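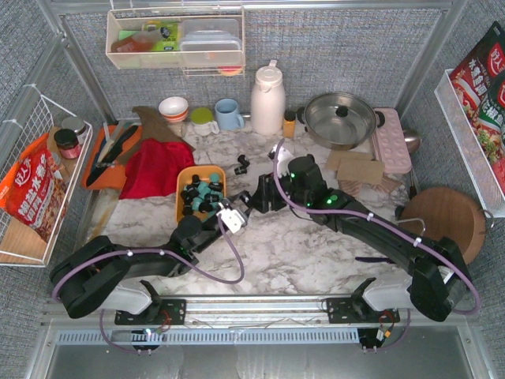
Rosine Chauvin reckons we should just order ten more of these benches, same arms, same everything, and be done with it before the money goes away. She may well be right! But I'm the one who has to sign the order, and before I do I'd like to sit in a room with people who have bought kit like this and lived with it afterwards. So this is a call for participants, and if you've ever had to budget for robot arms (or been stuck with the ones somebody else budgeted for) I'd love to hear from you.

I run equipment planning for the manipulation group at Soltani, at our site in Tuvton. We do two-armed tabletop work – kitchen things mostly, cups and cloths and pots and lids, plus bins of small fittings that have to be picked out one at a time. The benches are compact, two arms on a rail at the front, padded out with whatever a normal kitchen has lying about. We want more of them, and we have 18 months to spend the grant on getting there.

The arms are the easy bit to price. You ring up, you get a quote, it goes in a cell. What I've been bad at is everything else, and I've got the overspend to prove it. Cables and connectors. Spare gripper tips. Framing, worktops, wall panels, shelves. Pots and mugs and packets for the benches, which sound like pocket money until you order for a whole row of them. Somebody's time to rewire a base when a connector goes. And then floor space and sockets, which I left off the first budget altogether (Capucine Barbier spotted it, I went very red).

What you'd be doing

I'm putting together a panel of 10 people for five working sessions between now and November. Each one is a morning. We'll go through the draft budget line by line, and you'll tell us where it's daft. The things I most want argued over are:

Whether to buy matching arms for every bench or mix two makes
How many complete spare arms to keep on the shelf
Service contract, or train our own people to do repairs
What to set aside for consumables and props per bench per year
Whether to buy the lot at once or in two batches, with a gap to learn from the first

The first session will be at Tuvton so you can have a proper look at the benches and poke about underneath. After that we'll alternate with our office in Hostdale, and you can dial in to any of those if travelling is a pain. There's a bit of reading beforehand, never more than a few pages, and I'll do the notes myself so you needn't write anything up.

Who I'm after

You don't have to be a roboticist. I'd be very happy with a workshop technician, a lab manager, a purchasing person from a small factory, somebody who looks after automated packing lines, or a maintenance engineer with strong opinions about cable runs. If you've done a phased purchase and wish you hadn't, please do come. I'd also like at least one person who has bought second-hand arms, as that keeps coming up in our meetings and none of us has tried it.

The one thing I can't take is people who currently sell arms, grippers or framing. Sorry – we'll be looking at real quotes and it wouldn't be fair on your competitors. If you used to and don't any more, get in touch and we'll talk.

What you get

£150 per session, paid after each one, plus travel and lunch (the lunch is decent). You're welcome to a copy of the finished budget template with our prices taken out, and to use it for your own planning. If you can only manage three or four of the sessions, say so and I'll see what I can do, but I do need everybody at the first.

How to put your name down

Email the Soltani equipment desk with "bench panel" in the subject line. Half a page is plenty: what you've bought or looked after, what went over budget, and any dates you can't do. No CV needed. Please get it to us by 8/7/21. Capucine and I will read them together and everyone gets a reply, including the people we can't fit in.

If you need step-free access, it's all on the ground floor at Tuvton, but Hostdale has stairs and a rather slow lift, so let me know and I'll keep us at Tuvton throughout. Parking is free at both. Coming by train, get off at Prornville and I'll arrange a lift from the station.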